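Category: Documentation / Collections / Hardware Reuse

# Lindalwood Desktop Teardown Records

Shares: 116 | Comments: 2

## Summary

The Lindalwood Desktop Teardown Records describe the contents and condition of retired desktop computers received at the Bellness facility for disassembly, parts recovery and disposal. The collection is maintained by the Kukance Hardware Reuse Program and is intended for staff of receiving organizations, instructors in repair courses, and others who need a consistent account of what is found inside office desktops at the end of their first period of use.

The current release contains 2,387 records. Each record covers one computer.

## Contents

The release is divided into the following files:

- `units.csv`: one row per computer, with case type, maker as marked on the case or main board, and date of intake by month.
- `parts.csv`: one row per removed part, linked to its computer by unit number.
- `labels.csv`: text copied from part labels, including rated output for power supplies where legible.
- `notes/`: plain text remarks entered at the bench.

Photographs are stored with the unit to which they belong. They vary in angle and distance, and no attempt has been made to crop or rotate them.

## How records are made

Computers are opened at the bench after the power cord has been removed and the unit has stood for the required period. The side panel is set aside and the interior is recorded before any part is taken out. Work then follows a fixed order:

1. Drives and drive brackets.
2. Expansion cards, if fitted.
3. Memory.
4. Power supply, after all leads to the main board have been released.
5. Processor cooler and processor.
6. Main board.

Power supplies are never opened. A supply with a damaged housing, a swollen or scorched connector, or a missing label is entered with the condition code `H` and sent to the hazardous bin without testing.

## Field notes

**Maker.** The maker is taken from the marking on the main board when the case carries none. Where the two disagree, both are entered, separated by a slash.

**Label text.** Text is copied exactly, including certification marks, which are entered by their short names. Characters that cannot be read are replaced with a question mark. Staff are asked not to complete a model number from memory or from an outside listing.

**Connectors.** The number of pins is entered for each power lead. Lead colors are not recorded, as they differ among makers and have caused confusion in earlier releases.

**Condition.** Codes run from `A` (suitable for direct reuse) to `D` (recycle), with `H` reserved as described above.

## Known limitations

The collection reflects what donors choose to give up. Small office towers from large purchasers are heavily represented, and home-built computers are rare. Records entered before the move to the Vogler intake form lack connector details, and these fields have been left blank.

Dust and adhesive residue are noted inconsistently. Users should not treat the absence of a remark as evidence that a part was clean.

## Access and use

The tables may be downloaded without registration. Requests for photographs are limited to 1,000 files per request and are processed each Monday. The collection may be used for teaching, research and internal planning, provided that the Lindalwood Desktop Teardown Records are cited by name and release.

Corrections should be submitted with the unit number and the name of the field concerned. Accepted corrections appear in the next release, scheduled for November.
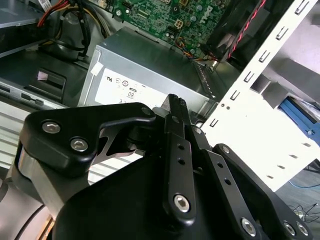 Corrections to label text must quote the full line as it is printed on the part. Submissions that supply only a replacement model number will be returned to the sender.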